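Setance Hand-Held Gripper Kit
Set-Up Guide, Section 6: Running a Visitor Demonstration

6.1 Scope

Use this section when the kit is shown to guests at an open day or during a home visit. It covers the folding task only. For kitchen and tabletop tasks, see Section 7. Routine recording without visitors is covered in Section 4.

The demonstration takes one operator and one host. The operator handles the grippers and does not answer questions while a take is running. The host speaks to the guests and watches the clock.

6.2 Before guests arrive

1. Charge both grippers to 100 percent. A partly charged unit may shut down during a long take.
2. Check that the unit number on each label matches the number entered in Nullow. Units entered under the wrong number must be removed and added again.
3. Wipe the fingers with a dry cloth. Do not use alcohol on the finger surfaces.
4. Open and close each gripper fully, ten times. Travel should be smooth from end to end.
5. Clear at least 2,000 MB of storage on the recording unit.

Note: Calibration from an earlier session is kept for 120 minutes after power-off. After that, repeat the steps in Section 3.

6.3 Preparing the bed

1. Pull the sheet flat and push blankets to one side. A patterned blanket can stay on the bed if it is clear of the work area.
2. Lay one garment flat on the sheet. Pants are the best first item - the shape is easy for guests to follow from the far side of the room.
3. Set the legs side by side, with the hems toward the operator.
4. Keep finished items near the head of the bed, out of reach of the fingers.

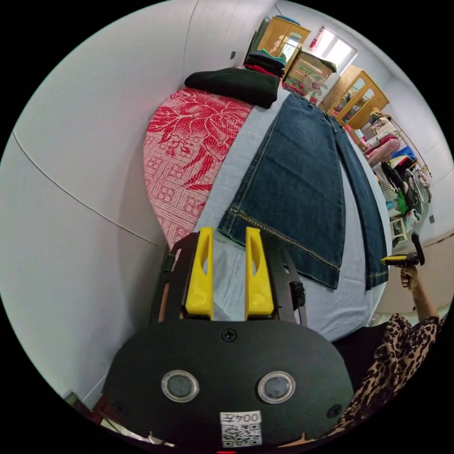 Caution: Keep guests at least 37 inches from the operator on both sides. The operator's attention is on the garment, and elbows swing wide during a fold.

6.4 Running the demonstration

1. Start a new session in Nullow and select "Fold, single garment."
2. Hold both grippers above the bed and wait for the ready tone.
3. Lower the fingers to the hem, close them on the fabric, and lift slowly.
4. Fold one leg over the other. Release, then fold from hem to waistband.
5. Raise both grippers clear of the bed and end the take.

If the fabric slips, finish the motion and mark the take as failed afterward. Do not stop halfway to regrip by hand.

Two or three takes are enough for most groups. Guests may try a gripper once recording is off. Children need an adult beside them.

6.5 After the demonstration

1. End the session and wait for the transfer to finish.
2. Delete any take in which a guest's face was recorded, unless a signed Form J (Jaber release) is on hand.
3. Power off both units and return them to the Tundov case, fingers up.

Note: Do not close the case lid on a connected cable.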